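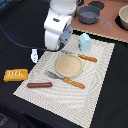 White arm, gray gripper, rippled placemat.

April 22, 2020

The heating oil tank behind our house was installed before we bought the place, and the paperwork that came with it was one page. I have now dug up the ground next to it twice, so I am writing down what I found while I still have the notes.

The tank is single-wall steel, 248 gallons nominal, on four legs over a concrete pad. It feeds the burner through a copper line that leaves the bottom of the tank, goes under the path in a plastic sleeve, and comes up inside the basement wall. The filter is on the house side. Anything that leaks ahead of the filter leaks outdoors.

In December the gauge started dropping faster than the burner hours could explain. I log both. The nozzle on our burner is rated in gallons per hour, so run time multiplied by the rating should come close to the drop in the tank. It had always come close before. That month the tank lost 30 gallons more than the burner could have used.

I shut the valve at the tank and called Bunnag, the company that delivers our oil. They sent Shigeru Okabe, who put a pressure gauge on the line and pumped it up with a hand pump. The reading fell while we stood there. He disconnected the line, capped it, and set up a temporary feed from a drum so we could keep the heat on. The drum was ugly and worked fine.

The leak was in the sleeve, at a low spot where water had been sitting. The copper had pitted from the outside. Oil ran along the inside of the sleeve and came out at the end nearest the tank, where the soil is mostly sand. This was the lucky end. The other end is closer to the ditch, and the ditch runs down to Bikisley Creek.

I reported it to the state spill line the same afternoon. The call took less time than finding the number. They asked for the product, the estimated volume, the distance to surface water and the distance to the nearest well. Our well is 200 feet uphill. The Nakajimas have one downhill, so I walked over and told Itsuki and Fumiko before the state could. Fumiko asked whether they should stop drinking the water. I said I didn't know, and they used bottled water until their first test came back clean.

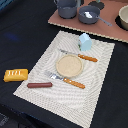

Plate and orange-handled knife on the placemat.

The digging was done by a contractor with a small excavator. Wakana Chiba did the sampling. She used a field meter to decide where to stop, then sent jars to a lab to confirm it. My first hole, dug by hand before she arrived, was in the wrong place and had to be filled back in. The oil had moved sideways along a clay layer that I did not know was there.

The clean fill went in after the lab results. There are now 3 shallow monitoring points, capped at ground level, and I have to keep the mower off them.

Changes to the system:

New line, coated copper, run above ground in a covered tray.
Safety valve at the tank outlet that closes if suction is lost.
Filter moved outside, in a metal housing with a drip pan.
Gauge reading and burner hours logged weekly, same day, same sheet.

Insurance paid for the soil work on the neighbors' side of the line and none of it on ours. Read the exclusions on your own policy and look for the word "pollutant." The rider that covers this costs less per year than one jar at the lab.

The next round of well samples is due when Wakana can get back out here. I will post the numbers under this entry.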